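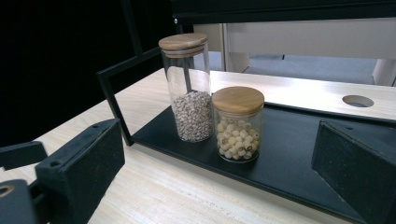
Tall jar and short jar on the black tray, bench 2.

30/07/2021

Jar handling, notes to go with the run sheet. Dariusz wants something he can forward, so this is the version without swearing. Mostly.

Today's question was whether the two bamboo-lid jars can share one program. Stoltik's sales sheet says one program covers "all cylindrical containers". Ours are both cylinders and that is where the likeness stops. The tall one is only filled in the lower half, so all the weight sits low and there is a lot of bare glass above it. The short one is nearly full of the big cream seeds and nearly as wide as it is tall. A grip height that suits one is wrong for the other. I ended up with two programs, and I expect a third as soon as purchasing changes jars again.

Also, the short jar in front hides part of the tall one from low down. Nelly spotted this before I did. A person leans over a bit and doesn't notice they did it.

Tally for the day: 33 picks, 27 good. The other six: four stopped short of the jar, two took hold of the lid and not the glass. No breakage. Cycle time was 18 seconds when it worked, and I left the restarts out of that figure. Somebody will quote the 18 in a slide and I'd like it on record that I said so.

What bothers me more is the staffing line in the Trirer plan. It has Halina moving from packing to "cell oversight", same pay, starting when the cell goes live. I asked her what she thought that meant. She said standing next to it. She has also been the one who notices when a lid sits crooked or a batch of seed looks off in color, and none of that is in the plan. It was never written down as part of her job, so on paper there is nothing to replace.

Jadwiga disagrees with me, fair enough. Her wrists are bad after the March orders and she would hand over the lifting tomorrow. I have no argument against that. If the cell did only the lifting and left the checking with people, I'd be for it. The plan counts both as saved time.

Order size for the Biltton account is 533 jars. At our rate today, with restarts, packing by hand still wins and I don't think it is close.

To do:
- separate grip heights, tall and short, saved under names a person can read
- ask Evelien if the tray lip can be lower at the front
- jars spaced wider, try again with the tall one in front
- Halina to write her own list of what she checks, on paid time - not over lunch
- repeat the run with somebody other than me on the restart button

Lids still open. I'd want a full day of picks before anyone signs.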